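Sevora Folding Work Table, Beige Top

Dawber Tables / Workroom / Folding

In stock. Ships flat, legs folded under. Curb delivery, extra if you want it carried in.

Quick version first, I've got a truck at the dock. This is the table most people end up buying from us. Beige top, white edge, steel legs, folds in half the time the old one did. Sewing rooms, classrooms, church suppers, mail-out days. If you had our Sidar table before this, same height, same footprint, better hinge. The Sidar is gone, please stop emailing about it. We do have parts.

What you get

Table, top fully finished, legs attached
Set of 8 rubber feet (4 on, 4 spare, you will lose one)
Leg lock clips
One hex key, in the little bag taped under the top. Look there before calling. Everybody calls.

Specs

Length: 6 feet
Height: standard desk height, not adjustable. See the Dellach if you need to crank it up and down.
Load: 200 pounds spread out evenly. Spread out is the important part. Don't stand on it to change a light bulb.
Top color: beige only
Edge: white only
Legs: gray powder coat
Seats: 6 comfortable, 8 if they like each other

Why beige

Gets asked every week. White tops show every pencil mark and glare like crazy under shop lights. Dark tops show dust and you can't find a pin on them. Beige sits in the middle. Small colored bits stand out on it, thread, beads, game pieces, screws, whatever you're sorting. We tried a gray for one season and sent most of it back to the mill. Too cold looking, customers said, and I agreed with them.

The edge is white because the edge band comes in white. Could do a matching beige for a big order, 3,000 feet minimum from the supplier, so figure on a school district or something that size. Ask.

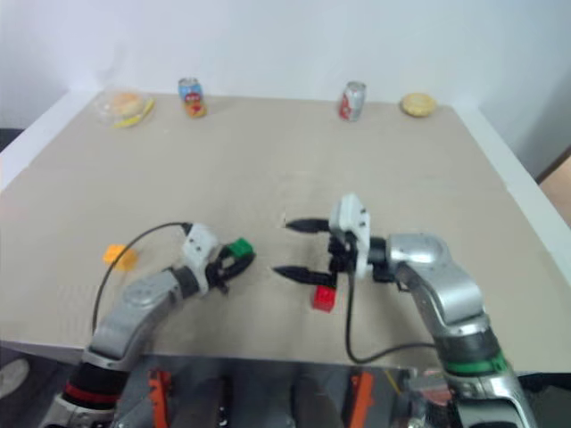 Setting it up

Two people is better. One person can do it, I do it all the time, but put a blanket down first so you don't scuff the top.

Lay it face down. Swing out one leg frame till the brace clicks. Then the other. Slide the lock clips down over the braces, both sides. Roll it onto its long edge, then up onto its feet. Don't drag it by one end with the legs out, thats how braces get bent and it's not covered.

Wobble? Nine times out of ten it's the floor. Turn the feet, they thread in and out a little. If it still rocks, check that the clips are all the way down. After that call us.

Taking it down is the same thing backwards. Clips up first. If you force the brace with the clip still on it, you'll chew up the clip. We sell those too, they're cheap, but still.

Cleaning and care

Damp rag, drop of dish soap, dry it off. Good for 99 messes in a hundred.
Marker: rubbing alcohol on a cloth, small circles.
Glue: let it harden, lift with a plastic scraper. No metal.
No bleach on the edge band. It goes chalky.
Hot pans, glue guns, irons: use a mat. The top will take a coffee mug fine. It will not take an iron.

Rotary cutters need a mat also. Had one returned last June cut to ribbons, customer said it arrived that way. It did not arrive that way.

Storing it

Folds to a few inches thick. Stand it on the long edge against a wall, feet facing in. Stacking flat is OK, up to 6 high, cardboard between tops. Garage is fine if it's dry. Damp basement no. The core will swell if water gets in at a chipped edge, so if you chip an edge, seal it. Clear nail polish works for a small one. For a big one order the edge repair strip below and iron it on (low heat, cloth in between).

Which table do I want

Sevora (this one): general use, gets folded and moved a lot.
Dellach: crank height, heavier, doesn't fold. For a table that stays put. Better for standing work. Costs more, weighs a lot more, have help.
Sidar: discontinued. Feet, clips and braces only.

If you're bolting a vise or a sewing machine down permanently, get the Dellach. Drilling through the Sevora top voids the warranty and it's also a pain, there's a crossbar right where you'll want the hole. Clamps are fine. Put a scrap of wood under the jaw so it doesn't dent.

Parts and add-ons

Rubber feet, bag of 8
Lock clips, pair
Leg brace, left or right (left is left when you're looking at it upside down, yes I know)
Edge repair strip, white
Carry strap
Table cart, holds 8 folded, two locking casters

Questions we get

Can it go outside? For an afternoon sure. Don't leave it out overnight.

Can two be joined end to end? Yes, get the joining plate. Not listed on this page yet, call and we'll add it to the order.

Is the top the same on both sides? No. Underside is plain backer, not for working on.

Do you have it in 8 foot? Not in the Sevora. Weight gets silly and the middle sags. Two of these with a joining plate.

Will old Sidar clips fit it? No. Other way round either.

Can I pick up? Yes, back door, ring the bell. Bring something longer than a hatchback, or at least measure the hatchback.

Shipping and returns

Orders in by Wednesday noon go on that week's truck. After that it's the next one. Freight damage: write it on the slip BEFORE the driver leaves, even if it's only the box. Take a picture of the corner. Corners are what gets hit. Without it on the slip I can't do much for you with the carrier.

Returns, unused, original carton. You pay the freight back. Used tables we'll look at case by case but don't count on it.

Warranty is on the frame, hinges and braces. Top is covered for peeling and lifting, not for scratches, burns, cuts or water.

School and church pricing starts at 6 tables. Over 200, call for a quote, don't use the cart, it chokes on the freight and gives you a crazy number. Tax exempt folks please send the form with the first order so we dont have to chase you.

Orders and parts: ask for Salvador Ramalho, mornings are best. Afternoons I'm on the loading dock and can't hear the phone. Leave a message with your order number and say it slow.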